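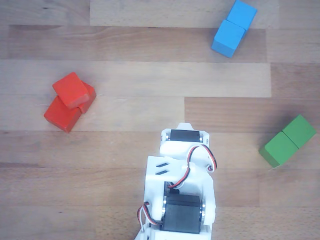

jollen

Preltum: Würfel schieben auf dem Wohnzimmerboden
Datensatz und Bauunterlagen, Version 2

Schön, dass ihr hergefunden habt! In diesem Verzeichnis liegt alles, was bei meinem kleinen Armprojekt bisher zusammengekommen ist: die Druckdateien, die Firmware für die Servosteuerung, die Aufnahmeskripte und natürlich die Aufnahmen selbst. Angefangen hat das Ganze in der offenen Werkstatt Serolside, wo ich an den langen Abenden im Juni die Halter gedruckt habe (und dann noch einmal gedruckt, dazu weiter unten mehr). Seitdem wohnt der Arm bei mir zu Hause, und gefilmt wird auf den Dielen im Wohnzimmer.

Stand der Dateien: 23.8.18

Worum es geht

Der Arm schiebt kleine Holzwürfel in Rot, Blau und Grün über den Boden, von jeder Farbe zwei. Je nach Aufgabe soll er gleiche Farben zueinander bringen, ein Paar auseinanderschieben oder einen Würfel von einem anderen herunterstoßen. Ich wollte einen Datensatz haben, mit dem man an einem gewöhnlichen Rechner herumprobieren kann, ohne erst wochenlang selbst aufzunehmen. Wenn jemand damit im Unterricht oder im Bastelkreis etwas anfängt, freue ich mich sehr über eine kurze Nachricht.

Enthalten sind 389 Durchgänge, gefilmt von oben mit 30 Bildern pro Sekunde. Zu jedem Durchgang gibt es eine Tabelle mit den Sollwinkeln aller Servos und eine kleine Textdatei mit der Aufgabe und dem Ausgang.

Aufbau der Ordner

druck/ Halter und Gelenkteile als STL
firmware/ Programm für die Servosteuerung
aufnahme/ Skripte für Kamera und Zeitstempel
daten/ je Durchgang ein Unterordner mit Video, Winkeltabelle und Notiz
daten/aussortiert/ 17 Durchgänge, die nicht in die 389 eingerechnet sind

Den letzten Ordner habe ich lange vor mir hergeschoben und wollte ihn erst löschen. Dann dachte ich, dass gerade die misslungenen Aufnahmen für manche interessant sein könnten. Meistens ist darin die Winkeltabelle unvollständig, manchmal fehlt der Anfang des Videos. Bitte nicht einfach mit den übrigen Daten vermischen!

Der Arm

Die Halter sind aus weißem Kunststoff gedruckt, darin sitzen schwarze Modellbauservos, und die Gelenke laufen in kleinen Kugellagern, links und rechts je eines. Auf die Lager würde ich nie wieder verzichten. Meine allererste Fassung drehte sich direkt im Kunststoff, und schon nach wenigen Abenden hatte das Schultergelenk so viel Spiel, dass die Spitze beim Anhalten nachwackelte. Die Halter in druck/ sind deshalb die zweite Fassung, mit Lagersitzen und etwas dickeren Wänden um die Schraublöcher. Die Lagersitze sind knapp bemessen. Wenn euer Drucker eher satt aufträgt, feilt lieber ein bisschen nach, bevor ihr mit dem Schraubstock kommt (ich spreche aus Erfahrung).

Die Servokabel habe ich mit großzügigen Schlaufen verlegt. Hübsch ist das nicht gerade, aber beim Strecken des Arms braucht das Kabel die Länge, und in der ersten Fassung hatte ich mir auf diese Weise einen Stecker herausgezogen. Achtet beim Nachbauen darauf, dass keine Schlaufe zwischen zwei Halter geraten kann. Am besten fahrt ihr jedes Gelenk einmal langsam von Hand durch, solange der Strom noch aus ist.

Für die Ansteuerung verwende ich die Platine Sæther aus der Werkstatt, deren Schaltplan ebenfalls im Firmware-Ordner liegt. Andere Servosteuerungen sollten genauso gehen, ihr müsst dann nur die Kanalbelegung in der Konfigurationsdatei anpassen. Die Servos bekommen ein eigenes Netzteil. Über den USB-Anschluss allein ist die Spannung bei mir regelmäßig eingebrochen, und der Arm sank dann ganz sachte in sich zusammen, was beim ersten Mal rührend aussah und beim fünften nur noch lästig war.

So wird aufgenommen

Ich lege die Würfel von Hand aus, starte die Kamera und steuere den Arm mit zwei Drehreglern und der Tastatur. Ein Durchgang endet, wenn die Aufgabe geschafft ist oder wenn ich aufgebe; beides steht in der Notizdatei. Die Startlagen sind bewusst bunt gemischt: Mal liegen die Würfel einzeln, mal paarweise aneinander, mal einer schief auf dem anderen. Aus dem Zufallsgenerator kommen sie nicht, man wird ihnen also meine Gewohnheiten anmerken.

Was ihr vorher wissen solltet

Die Dielen haben verschiedene Farbtöne, von blassem Beige bis zu kräftigem Honig, dazu Maserung und dunkle Fugen. Eine einfache Farbschwelle für Rot greift auf den wärmeren Brettern gern daneben, bei Blau hatte ich damit weniger Ärger. Außerdem liegen Würfel gelegentlich halb am Bildrand. Diese Aufnahmen habe ich dringelassen.

Die Winkel sind Sollwerte. Die Servos melden ihre wirkliche Stellung nicht zurück, und unter Last hinkt der Arm etwas hinterher. Wer es genau braucht, muss die Stellung aus dem Video schätzen.

Gefilmt wurde bei Tageslicht und ohne Zusatzlampe, die Schatten fallen darum von Aufnahme zu Aufnahme anders aus. Für ein Verfahren, das sich später auch in anderen Wohnzimmern zurechtfinden soll, ist der Datensatz allein sicher zu einseitig: ein Boden, ein Arm, ein Satz Würfel.

Nutzung

Druckdateien und Aufnahmen dürft ihr frei verwenden und verändern, auch für Kurse. Nennt bitte Preltum als Quelle und schreibt dazu, welche Version ihr benutzt habt, denn in der ersten waren die Zeitstempel noch gegeneinander verschoben. Fehler meldet ihr am besten direkt hier im Verzeichnis, mit der Nummer des Durchgangs. Ich schaue meistens am Wochenende hinein und antworte dann auch.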